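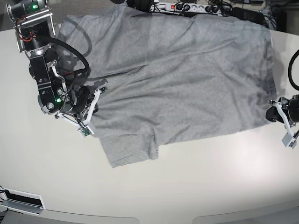 双腕セル 始業前点検・収録前チェック表(コメント付き)
Lendgate 2階 布物タスク(Tシャツ畳み)用
1月版 前の版は破棄してください。古いの貼ってあったら剥がす

記入のしかた
○=よし △=使えるが要経過観察 ×=止める 。×が1つでもあれば収録開始しない。△は必ずコメント。空欄は×扱いにします。

1. 電源まわり

1-1 電源タップのスイッチ、赤ランプ点灯 ○
コメント:点灯確認。
1-2 プラグの差し込み、浮きなし ○
コメント:全部手で押した。ひとつ少し浮いてたので差し直し。差し直すときは必ずスイッチ切ってから。
1-3 タップの位置、アームの可動範囲の外か △
コメント:卓の奥側に寄せてあるけど、右腕を目いっぱい伸ばすと近い。当たったことはない。床に下ろす案が出ているがコード長が足りない。延長のそのまた延長は禁止なので、長いタップ発注待ち。
1-4 アダプター類の発熱 ○
コメント:午前の収録後に手を当てて確認、ぬるい程度。上に布を置かないこと。畳み終わったシャツをつい置きがち。
1-5 卓の右奥のケーブルの束 △
コメント:ごちゃごちゃ。どれがどれか分からないので、タグ付けするまで抜かない・引っ張らない。タグは来週やります(先週もそう書いた)

2. アーム本体(右腕・左腕それぞれ見る)

2-1 モーター表示灯 緑 ○
コメント:左右とも起動後に確認。緑以外が1つでも出たら即停止、再起動でごまかさない。
2-2 ブラケットのボルト緩み ○
コメント:右腕の手首側、前回の点検で半回転増し締め。今回は動かず。合いマークが薄くなってきたので引き直した。
2-3 バネ、リンクの引っかかり ○
コメント:手で動かして異音なし。左右で少し重さが違う気がするが、トルク値のログでは差なし。気のせいかも。
2-4 細い配線(赤・橙)の被覆 ○
コメント:目視と指先で。ブラケットの角に擦れる所は保護チューブをかぶせる事。白く粉をふいてきたら交換時期。
2-5 太い黒ケーブルのたるみ △
コメント:右腕は輪が大きめ。肘を畳んだ姿勢で布の端を引っかけないか、収録前に低速で1往復させて見る。短くまとめすぎると今度は手首のコネクタが引っ張られるので、結束バンドで締め上げないで下さい。前にそれで1本だめにした。
2-6 左腕側ケーブルの輪 ○
コメント:可動範囲の端まで動かして突っ張りなし。

3. グリッパーと指先センサー

3-1 白い樹脂指の割れ、欠け ○
コメント:三角の枠の付け根がいちばん割れやすい。ライトを斜めから当てて見る。まっすぐ当てると見えない。
3-2 指先の基板、浮き・はがれ ○
コメント:右の緑基板、端がむき出しなので素手で触らない。静電気。冬場は特に。リストバンドは引き出しの上段。
3-3 布への引っかかり ○
コメント:捨て布で10回こする。糸を引いたら樹脂指の先をペーパーで軽くならす。センサー面は絶対に削らないこと。
3-4 押しつけ力の上限設定 ○
コメント:設定ファイルは Ritarus の布物プロファイルを使う。硬い物用のまま始めると、シャツごと天板をぐいぐい押してモーターが熱くなる。切り替え忘れが今月2回。始業のたびに画面を読み上げて確認して下さい。
3-5 左右の指先どうしの干渉 ○
コメント:中央で一番近づく姿勢をとらせて隙間を見る。指は入れない。隙間ゲージは柄の長いほうを使う。

4. 天板と床

4-1 天板の汚れ、糸くず ○
コメント:乾拭きのみ。アルコールで拭くと滑りかたが変わって前後のデータがそろわない。
4-2 天板のがたつき ○
コメント:四隅を押して確認。
4-3 手前左の白い部材、ずれなし △
コメント:少し斜めになっている。動かすと位置合わせをやり直すことになるので、今の位置で養生テープの目印だけつける。直すなら収録の切れ目で。
4-4 余計な物が載っていない ○
コメント:飲み物厳禁。ペン、スマホも。工具は使ったら棚へもどす。
4-5 床のケーブル、つまずき ○
コメント:作業者の足元は何もなし。奥側に回る時は必ずアームを止めてから。

5. 教材用Tシャツ

5-1 今日の枚数と色の確認 ○
コメント:グレー杢の半袖から開始。天板が白なので輪郭は出やすい。白シャツは露出の設定が別なので混ぜない。
5-2 タグ、ピン、ボタン電池式の盗難防止札など残ってないか ○
コメント:金属の待ち針が1本出てきた事がある。指先の基板に当たると終わり。裏返して袖の中まで触ること。
5-3 湿り気 ○
コメント:洗濯後は完全に乾いてから。生乾きは重さも滑りも違うし、そもそも基板に悪い。
5-4 しわの程度 ○
コメント:アイロンは不要。軽いしわは残しておく。きれいに伸ばした状態ばかり集めると、学習したほうが少しのしわで手を止める。これは Lomeck の時に痛い目を見たやつ。
5-5 初期姿勢のばらつき △
コメント:横向きに広げたものが多い。袖が手前に折れている、裾側が少し寄っている、そういう崩れかたをもっと混ぜたい。毎回てきとうに放るのでよいが、てきとうに放ると人はだいたい同じように放る。サイコロ表を使って下さい。
5-6 毛玉、伸び ○
コメント:襟がのびたら引退。何十回も畳むので消耗は早い。引退品は3-3の捨て布へ。

6. 収録前の確認(電源投入後)

6-1 非常停止ボタン、左右の腕とも効くか ○
コメント:押す→両腕脱力なし・保持で停止→解除→原点。1日の最初と昼休み明け、必ず2回。省略した日のデータは使わない取り決めです。
6-2 操作者の手が可動範囲に入っていない ○
コメント:シャツを置き直すときは腕を待機姿勢に戻してから。途中でちょっと直したくなるが、手を出した時点でその回は捨て。
6-3 袖口、ひも、社員証 ○
コメント:首から下げるものは外す。長袖はまくる。
6-4 影の出かた △
コメント:右腕の影がシャツの左上に落ちる。消そうとして照明をいじらない。本番でも影は出るので、そのままで集める。ただし午後3時すぎに窓から日が入って影が二重になるのは困る、ブラインドは朝から閉めておく。
6-5 時刻ずれ、腕とカメラ ○
コメント:Prokopenko の同期ツールで確認。許容を超えたら再起動、それでもだめなら収録中止。あとから手で合わせるのは無し。
6-6 保存先の空き ○
コメント:残量見てから始める。途中で満杯になると最後の回が壊れて、しかも壊れてることに気づきにくい。

7. 収録中の注意

7-1 1回の畳みは最初から最後まで通しで。途中で考え込んで止まったら失敗タグ。止まった時間を切って繋がないこと。
7-2 失敗も残す。布を落とした、片袖だけつかみ損ねた、は価値あり。ただし機械側の不調で失敗した回は別タグ。混ぜると後で分けられなくなる。
7-3 つかむ位置を毎回同じにしない。襟側から、裾側から、袖から。
7-4 押さえる手は強く押しすぎない。指先で布を止める程度。センサーの値が天井に張り付いていたら強すぎ。
7-5 45分で交代。疲れてくると動きが雑になるというより、速くなる。速い回ばかりたまると困ります。
7-6 異音、こげ臭さ、いつもと違う振動。迷ったら非常停止。止めて怒られることはないです。

8. 収録数の記録

目標 3,000
現在までの合格分 2,049
見直し待ち 76
コメント:見直し待ちは合格分に入れていない。76の大半は袖の最後の折りで腕が自分の視界をふさいでいる分。使えるかどうかは学習担当に聞いてから決める、勝手に消さないで。目標を急いで6章を飛ばさないように。残りは数より5-5のばらつき優先でおねがいします。

9. 終業時

9-1 両腕を待機姿勢へ、グリッパーは開いた状態で ○
9-2 ソフト終了→モーター電源→タップの順で切る ○
コメント:いきなりタップを切ると腕が落ちる。天板に指先が当たる。絶対やらない。
9-3 シャツを天板から下ろしてかごへ ○
9-4 指先の糸くず取り(ブロワー、息で吹かない) ○
9-5 バックアップ開始を確認 △
コメント:開始は確認したが完了は見ていない。明日の始業時に見ること。

総合判定:条件つき可
要対応:1-3 タップ発注、1-5 タグ付け、2-5 低速往復を毎回、4-3 収録の切れ目に位置直し、5-5 サイコロ表の使用、6-4 ブラインド、9-5 翌朝のバックアップ確認
対応したら番号の横に日にちと印。口頭で済ませない。

追記:サイコロ表の「裏返し」の行、図が上下逆になってます。差し替えるまで文字のほうを読んでくだい。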